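Clandville Glass Works Open Day: Notes From a Visit

The plant on Esquivel Road opens its doors to the public once a year, in May, and this was my second try at getting a place. Groups are small and the sign-up list fills fast. We met in the parking lot, signed a form at the gate, and were handed safety glasses and a pair of ear plugs each.

Our guide was Nkrumah Ametepe, who started on the cutting tables and now runs the tempering line. He took us through the building in the order the glass goes through it, starting at the racks where the big sheets come in by truck. They are stored on edge and leaned back slightly on rubber. Moving them is slow work and everybody in the aisle stops walking while it is done.

Cutting is quieter than I expected. A wheel scores the sheet, the table lifts a little, and the piece snaps along the line. After that the edges are ground under running water. Ametepe passed a raw piece and a finished piece around the group, both with tape on the corners. The finished edge felt like a bar of soap.

All holes and notches have to be cut before the glass goes in the furnace. Once a panel is tempered it cannot be drilled or trimmed, so a hinge cutout in the wrong spot means starting over with a new sheet. He said most of their scrap comes from bad measurements sent in with the order.

The furnace line is 50 meters long. We stood behind a yellow rail and watched panels roll in at one end and come out under the air jets at the other. The noise there is heavy, and this is where the ear plugs were needed. The line handles 90 panels on a normal shift. 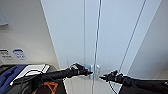 Photo: Bastien Charpentier

After the furnace we went to the hardware room, which I liked best. One wall has hinges, patch fittings, pulls and locks laid out on boards with the part numbers underneath. A tall glass door has no frame to hide mistakes, and the metal fittings have to carry the weight and keep the gap even. The plant buys its floor closers from a supplier called Sevau and makes some of the smaller clamps in its own shop.

Lunch was sandwiches in the break room. A man from Hindix, a storefront installer, talked for a while about old buildings where the floor is out of level. His crews shim the bottom fitting and check the door again after a few weeks.

The tour took 2 hours, not counting lunch. Wear closed shoes, because they will turn you away in sandals. Parking is free, but the entrance is on the north side and the sign is easy to miss. Sign-up for the next open day is by phone through the front office.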